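Can a Robot Change the Trash Bag Yet? How to Set Up the Test and Score It

By Aminu Briggs
Updated 2 September 2023

People ask me all the time which chore I'd hand over to a robot first, and my answer is always the small trash can. You pull out a bag, shake it open, tuck it in, fold the top over the rim. It takes me less time than tying a shoe, and I could do it while talking on the phone.

Now try getting two robot arms to do it! A thin plastic bag has no fixed shape, it sticks to itself, it's shiny and black so cameras have a miserable time with it, and it tears. I love this task. It's cheap, it fits in the corner of a room, and every little bit of progress is something you can see with your own eyes.

The short version of where things stand: machines can do pieces of this chore right now, and some of those pieces look great. The whole job, start to finish, with a bag the robot has never met before, is still hard. This guide walks you through a version you can run at home or in a club workshop if you already have a pair of arms that you can drive by hand.

What you'll need

Two small arms with simple two-finger grippers
A camera looking down at the work area from head height
A small round plastic bucket
Black garbage bags, more than you think
A stick-on wall hook
A patch of floor next to a wall
Some way to record the arm movements (I use Kesura, but anything that saves joint positions and video together will do)

You don't need fancy hands. I spent far too long wishing for five-fingered ones and I'm glad I didn't wait. Two flat fingers per side can pinch a bag, and pinching is most of the job.

Step 1. Put the bucket by the wall and hang a bag over it

Start with the bucket on the floor close to the wall and put the hook straight above it. Gather the neck of a bag and loop it over the hook so the plastic hangs down where both grippers can get at it. Carpet is fine. It's what most people have in their homes anyway, and it keeps a light bucket from skating off when an arm bumps it.

Check the reach before you go any further. Drive each gripper to its own side of the bucket rim, then up to the hanging bag, and see if either elbow runs out of room. If one does, move the bucket. Moving the arms means doing your calibration over again, and you'll want to save your patience for the plastic.

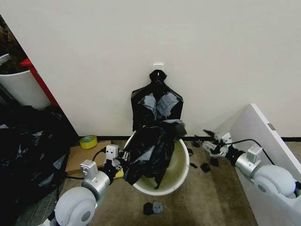 Step 2. Break the chore into parts

"Change the bag" is too big to score. I split it like this:

Pinch the bag with one gripper
Pinch it with the other
Find the opening and spread it
Bring the bag to the bucket
Push the middle down inside
Fold the top edge over the rim, all the way around
Let go without dragging it back out

Write your list down before you run anything, because it's so tempting to move the goalposts once you've watched a few tries and started rooting for the robot. (I root for the robot. I can't help it.)

Finding the opening is the part that will humble you. We lick a finger, or rub the two layers between our fingertips until they slide apart, and we do it by feel. A gripper with no sense of touch has to guess from a picture of black on black. If you want to get going quickly, open the bag yourself and start from the pinch. There's no shame in it, just note it on the score sheet.

Step 3. Drive it by hand first

Do the job yourself through the arms before you ask any software to learn it. If you can't get the bag in while looking only at the robot's camera view, a trained model is going to struggle too, and you'll learn a huge amount about why.

My tips, mostly learned the slow way:

Take a fat pinch of bag. A tiny pinch at the edge slips or rips.
Let one gripper hold still while the other one moves.
Work opposite sides of the rim. Left hand left, right hand right, and try not to cross over.
Go slower than feels natural when you pull.
When the bag snags, open the gripper and start that part again.

The two-sided hold is where the pair of arms starts to earn its keep. With one arm you're forever chasing the bag around the bucket. With two, one side keeps the plastic where it is while the other side works it down, and the first time it goes right you will probably yell.

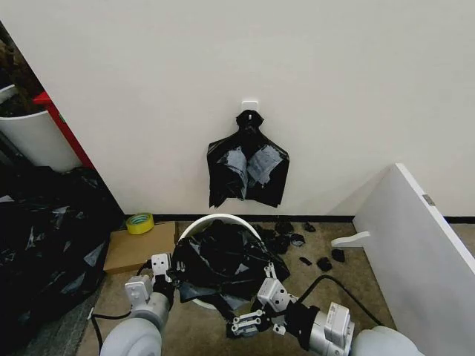 Step 4. Record more tries than you want to

For my first round I recorded 151 hand-driven runs and the model that came out of it was, well, charming. It reached for the bag beautifully and then had no idea what to do with it. Rigid objects are kinder. A cup on a table looks a lot like another cup on a table, while a crumpled bag never comes out the same way twice, so each recording covers only a small slice of what can happen.

The shared set we built later with the folks at Clollar has 2,884 runs in it, and you can really see the difference in how the arms recover. Don't let that number scare you off! You can learn plenty from a small set if you change things on purpose between runs: turn the bucket, hang the bag with more or less slack, raise the blinds, lower the blinds.

Keep the bad runs too. Put them in their own folder with a note. Some of my most useful clips are the ones where a gripper missed, backed off, and went in again.

Step 5. Score it in a way your family would accept

I give one point for each part on the list and then ask one more question: would the person who lives here leave it like this? A bag that's in the bucket but sagging down one side gets its points and still fails the question.

Also keep track of:

Did a person have to step in?
Is the bag still in one piece?
Is the floor still clean?
Is the bucket still upright?

The floor one matters more than people expect. A robot that lines a bucket and leaves torn bits of plastic on the carpet has given somebody a new chore, so treat scraps as part of the result and write them down. The size of the pinch and the speed of the pull are the first two settings I'd look at if you're getting a lot of them.

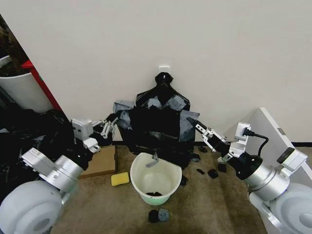
Once you have a scoring sheet you trust, change one thing at a time. I like to start with the bag itself. Thicker bags hold their shape and tear less, so they make a good confidence builder, and then you can work your way down to the flimsy ones. After that, try a different bucket, then a different spot in the house. The Gremberg group took their bucket from a workshop to a tiled kitchen and had to redo a good part of their recordings, which tells you how much these systems lean on the room they learned in.

So, can it do the chore?

Here's my own tally. In the last batch, starting from a bag I had already opened, the arms ran nearly 307 tries with no hands on the controls. Getting both grippers on the bag was the strongest part by a mile. Pushing plastic down into the bucket came next. The fold over the rim was the weak spot, and the far side of the rim was the worst of it, where the camera can't see what the fingers are doing.

I'd call that real progress. I'd also tell you to keep changing your own trash bags for now. A shop floor might get there sooner than a house, with one kind of bin, one kind of bag and the bin bolted in the same place every day. A home has a bathroom bin with a weird lid and bags saved from the grocery store.

Where to go next

If your arms are handling the pinch well, try adding a cheap touch sensor to one finger and see if the opening step gets easier. Arai has a nice beginner write-up on mounting them, and the wiring took me one evening. I'm planning a round in November with the sensor on the left gripper only, using the same bucket and the same score sheet, and I'll add the numbers to this page when I have them. If you run the test yourself, send me your sheet, bad runs and all!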